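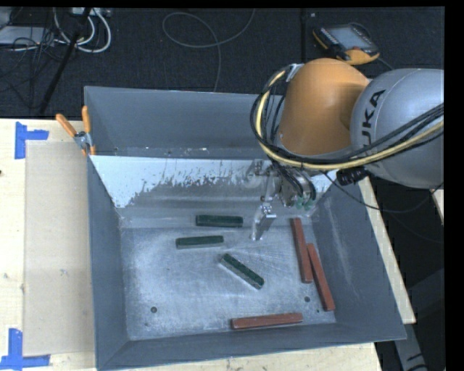 Tamsin Orley
Audio transfers and listening room

January 7, 2026

Back at the bench after the break, and the first thing I did was put the Surside record on again, because I'd convinced myself over the holidays that the hum was in my head. It is not in my head! It's there on side A, very low, under the first two songs, and then it goes away for the third. Same on the second copy (shelf no. 1841), so at least it isn't one bad pressing. My money is on it being in the original tape. Somebody's amp, somebody's fridge, who knows.

I pulled the ground lead on the left turntable and put it back on properly anyway, and cleaned the contacts on the cartridge while I was there. No change to the Surside hum, but the left channel used to crackle when you bumped the table and now it doesn't, so I'll take it.

Transfers so far: 123 sides done out of the local collection. I'd hoped to be further along but the lathe-cut singles eat up time. You can't play them over and over while you fiddle with levels, they wear too fast, so I've been setting the level on the loudest bit of a different record by the same band and then just going for it in one pass. Worked nicely for both Noko singles. The third Noko one came out too hot in the chorus and I'll have to decide if it's worth a second play. Leaning no. It's about half a second of clipping and there's a decent copy of the song on their cassette.

The Masilela live LP is a beauty, by the way. If you're on the listening room desk this month please put it on, side B especially, the long one with the organ. Ours has a slight warp near the edge and the arm rides it fine at the normal tracking weight. I tried it lighter and it jumped, so leave the weight alone.

Cleaning notes, mostly for me: the new brush sheds. I had little hairs in the grooves of three records before I caught on. Back to the old brush until the new one has been washed a few times. Also, the drying rack needs more space between slots for the 12-inch sleeves to stand next to their records. I keep laying sleeves out on the desk and then mixing up the inners, and yesterday I nearly filed the Zirna lyric sheet inside somebody else's album. (It's the folded one with the handwriting, and it's the only one we have.)

Speaking of Zirna — the catalog has their first EP down as a 33 and it's a 45. I sat through a whole side thinking wow, this is a lot gloomier than I remember. Checked the label, felt silly, changed the speed, and there they were, sounding like themselves. Record no. 2310 in the catalog if anyone with edit rights can fix it before I do. The sticker on the sleeve is wrong too and I've penciled the right speed under it.

File names: I've stopped putting the song titles in. Too many of these bands spelled things one way on the sleeve and another on the label, and I was spending ages choosing. Now it's just shelf number, side, and pass. Titles go in the notes, both spellings. The older files still have the long names and I'll rename them in one go once the batch is finished, hopefully by May.

Still to do:
Second listen to the Surside side A, with the big headphones this time
Order more inner sleeves, the ones with the plastic lining
Re-level the right turntable, it leans toward the window again
Ask upstairs whether the Noko cassette can come down for a transfer or has to stay on loan

Stopped there. Left turntable is covered, the right one has no belt on it so don't try.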